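트롤루라 작업장 소식
2020년 6월 29일

로봇이 들어오고 나서 우리 일은 어떻게 됐나

지난 호에서 포장 2반 이야기를 쓰겠다고 해 놓고 한 호를 건너뛰었네요. 미안합니다! 대신 이번에는 좀 길게 씁니다. 저는 포장반에서 소분 작업을 오래 했고, 12월부터는 로봇 조에 같이 들어가 있어요. 그래서 이 글은 회사 입장이 아니라 그냥 제 입장입니다.

우리 작업장에서 로봇이 맡은 건 작은 부품을 집어서 칸에 옮기는 일이에요. 라흐티넨에 나가는 주문이 한 번에 2000개씩 들어오는데, 예전에는 이걸 다 손으로 했죠. 손목 보호대 안 차 본 사람이 없을 거예요. 저도 서랍에 아직 두 개나 있습니다.

로봇 조의 하루는 생각보다 조용해요. 연습대에 초록색 천을 깔고 벽처럼 둘러쳐 놓고, 작은 큐브 같은 걸 올려서 집는 동작을 가르칩니다. 보라색 손가락 두 개가 제 손가락 대신인 셈인데, 조종하는 사람은 손목 쪽 카메라 화면을 보면서 움직여요. 처음엔 거리감이 안 잡혀서 멀미가 났어요. 옆에서 보면 쉬워 보이는데 화면으로 보면 앞뒤가 영 헷갈리거든요. 지금은 오히려 화면이 편합니다.

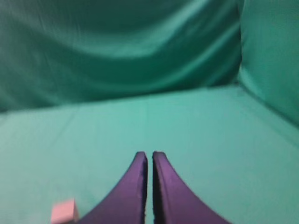 손은 덜 아프고 눈은 더 피곤해요

제일 많이 받는 질문이 "그래서 편해졌어?"인데요, 손목은 확실히 편해졌습니다. 밤에 저려서 깨는 일이 없어졌어요. 대신 눈이 뻑뻑하고 목이 굳어요. 하루에 동작을 200번 넘게 기록하는 날도 있는데, 그런 날은 퇴근길에 휴대폰도 보기 싫습니다. 그래서 우리 조는 교대 시간을 줄여 달라고 요청했고, 지금은 3명이 돌아가면서 앉아요. 한 사람이 조종하면 한 사람은 물건을 놓아 주고, 나머지 한 사람은 기록을 보거나 쉬고요.

그리고 천! 천 이야기를 안 할 수가 없네요. 포장할 때는 작업대에 먼지 좀 있어도 쓱 털고 말았는데, 로봇 조에 오고 나서는 보푸라기 하나도 눈에 들어옵니다. 화면으로 보면 점 하나, 실 한 가닥까지 다 보이니까요. 테이프 클리너를 제가 집에서 가져다 놨더니 이제는 다들 제 자리로 빌리러 와요. (총무팀에서 이 글을 보신다면, 리필 좀 부탁드립니다.)

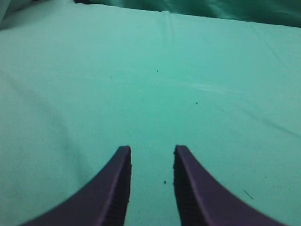

물건을 올리지 않은 연습대. 벌린 손가락 사이에도 작은 점이 하나 보입니다.

천을 팽팽하게 까는 것도 은근히 기술이에요. 접힌 자국이 남아 있으면 괜히 신경이 쓰여서 다림질을 해 볼까 하는 말까지 나왔는데, 아직 다리미를 들고 온 사람은 없습니다.

그럼 사람은 줄었느냐. 솔직히 저도 그게 제일 걱정이었어요. 제노스비 라인에 자동 적재기가 들어왔을 때 다들 조마조마했던 기억이 있으니까요. 이번에는 5명이 다른 자리로 옮겼고, 나간 사람은 없습니다. 그래도 옮긴 사람 마음이 다 편한 건 아니에요. 오래 같이 일한 조가 흩어졌고, 점심도 따로 먹게 됐고, 새 자리 일을 처음부터 배워야 하니까요. 이런 건 보고서에 잘 안 적히는 것 같아서 여기라도 적어 둡니다.

급여표도 아직 정리가 안 됐어요. 조종 업무가 포장 등급에 들어가는지 설비 등급에 들어가는지 물어봤는데 답을 기다리는 중입니다. 답이 오면 다음 소식지에 바로 실을게요.

좋은 점도 하나 쓰자면, 손이 기억하는 요령이 쓸모가 있더라고요. 물건을 어느 쪽에서 잡아야 안 밀리는지, 얼마나 천천히 내려놔야 안 튀는지, 그런 건 포장반 사람들이 제일 잘 알거든요. 오르카르에서 설치하러 오신 분들도 집는 각도를 우리한테 물어보셨어요. 그날은 조금 으쓱했습니다. 손가락 안쪽에 오돌토돌한 골이 있는데도 미끄러운 부품은 비스듬히 잡으면 영 불안하거든요. 그걸 말로 설명하려니까 참 어렵더라고요, 결국 손짓 발짓 다 했죠.
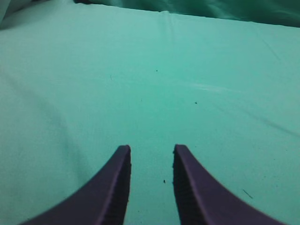

한번 앉아 보고 싶은 분들께

로봇 조에서는 다른 반 사람들도 잠깐씩 조종석에 앉아 볼 수 있게 하고 있어요. 게임 잘하는 사람이 유리할 줄 알았는데 꼭 그렇지도 않습니다. 성격 급한 분들은 처음에 좀 답답하실 거예요. 저도 그랬고요!

신청은 휴게실 게시판 종이에 이름과 근무조만 적으면 됩니다. 안경 쓰시는 분은 꼭 챙겨 오시고, 보풀이 많이 날리는 스웨터는 되도록 피해 주세요. 옮긴 자리에서 힘든 점이 있는 분은 게시판 옆 쪽지함에 넣어 주시면 이름은 빼고 다음 호에 싣겠습니다.

포장 2반 로봇 조 드림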